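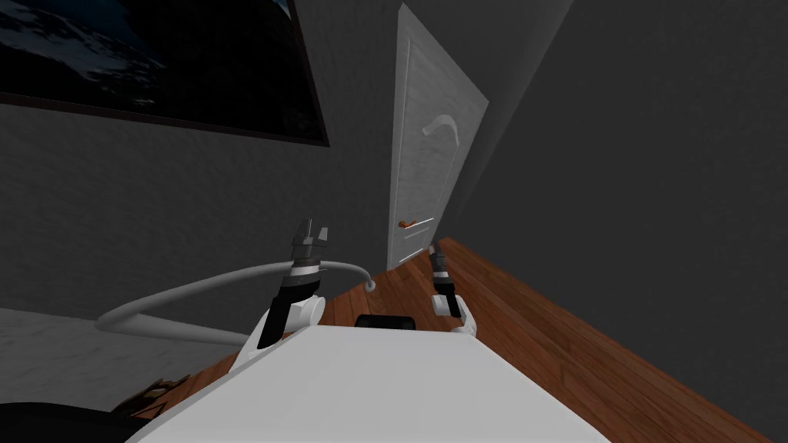 Teaching a two-armed robot to find a door handle
Posted in: Student Projects > Robotics and Software

Print this page | E-mail this to a friend

So, my project this year was the door task, and I've got opinions about doors now. The job sounds tiny. Our simulated robot, Jisham, has to get down the hallway, find the lever on the door at the end, push it down and go through. Teresa Lis had already written the driving code the year before, so I got the bit from "I can see a door" to "my gripper is on the handle".

I started with colour, which felt like cheating but Tibor Sipos (my supervisor) said to start with whatever works. Our handle is orange and the door is off-white, so a plain colour threshold picks it out beautifully. Then I fit a line through the blob to get the angle of the lever and pass that to the arm planner. Done in an afternoon! I was very pleased with myself.

Then I switched on the camera tilt. Jisham's viewpoint can roll a long way over, and with the floor running uphill my code decided the lever was pointing at the ceiling and sent the wrist round to match. The blob was right and the angle was right too, but only in camera terms, and I was treating "up in the image" as "up in the room". I'd left the roll out of the transform between camera and base. Two lines of code, and I spent most of January on them.

After that fix I ran 600 trials with random tilts and random starting spots. The gripper reached the lever in 500 of them. I went through the other 105 (yes, I know, that's five too many, I'd logged five runs twice, and Beverley Bolger spotted it before I did, thank you Beverley). Most of the real failures were the planner choosing the wrong arm. It picked whichever gripper was nearest in a straight line and took no notice of whether the elbow would have to go through the wall to get there.

Cyprian Jakubowski suggested I score both arms on the whole path, elbow included, and keep the idle arm as an obstacle while the other one moves. It's slower to plan but the arms have stopped knocking into each other, and I can watch a run without wincing.

What I haven't done: the pushing down part is still shaky, and the colour trick would fall over the minute someone painted the handle white. I'd like to try a proper learned detector next and keep the threshold as a backup. Emiliano Pastor is taking over the code at Gultovora, so if the arm chooser is written strangely, Emiliano, come and find me and I'll explain it over tea.

Contact us | Copyright Saliba Student Projects, Erkville | Back to top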